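Monday, November 12, 2018

**1/** Hand build log, continued from the Stondatwood shop. Both hands are on the arms and both enumerate on the bus. Wrist cams are up. Head view is up too, so the table is usable for bench work now.

**2/** Views from this session:

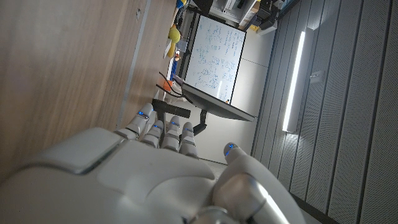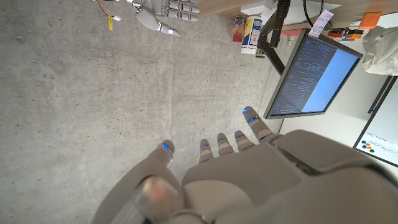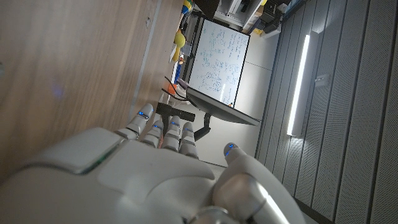
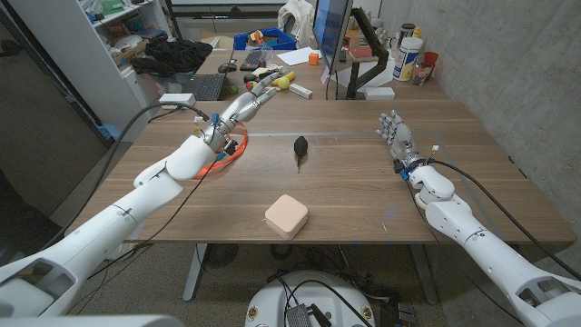
Illey hands, fingertip LEDs lit. Last one is the head view, both arms at the walnut table with the mouse between the hands.

**3/** The fingertip LEDs are driven by the finger boards, one channel per digit. Blue means the board has an address and is answering polls. It says nothing about calibration. I lost an evening in February learning that difference.

**4/** Bus config: 200 Hz command rate, 20 ms watchdog. If a finger board misses the watchdog it holds position and drops torque to the idle limit. Holding was a choice. The old behavior was to go limp, and a limp finger under load catches on everything.

**5/** Error count after the overnight run was 3489, nearly all CRC failures on the left side. Same firmware on both sides, same cable length, so I went looking at the harness. The left one shared a tie point with motor power at the elbow. Rerouted it. Short runs are clean so far — another overnight before I call it fixed.

**6/** Cable routing is still the worst part of this build. The wrist needs slack for full roll, and slack finds the table edge. The current loop length is a compromise I don't like. Next try is a flat cable with a clip on the forearm shell.

**7/** Thumb: the base joint has 8 degrees of backlash, measured at the tip with the joint locked. Too much for pinch grasps on anything thin. Carroll gearsets are on order with a tighter center distance. If the housing bore is off, new gears won't help and I'll have to reprint the seat.

**8/** Software side: I'm running Kodis for the hand kinematics. It treats the finger joints as coupled, which is fine for power grasps and wrong for fingertip contact. I patched the coupling ratio per finger. The diff is ugly but small. Will clean it up and post it.

**9/** Wrist cam exposure is locked now. Auto exposure kept hunting whenever a hand rolled toward the wall light, and the marker tracker dropped out each time. Fixed gain costs some detail in the shadows. Acceptable.

**10/** Test objects for the first grasp set: mouse, banana, cube, ball. Mouse first. Low profile, smooth top, and the cord gives the planner something to be wrong about.

**11/** Open items:
- overnight bus run, left harness
- thumb gears
- forearm clip
- per-finger coupling patch

Logs go up after the overnight run.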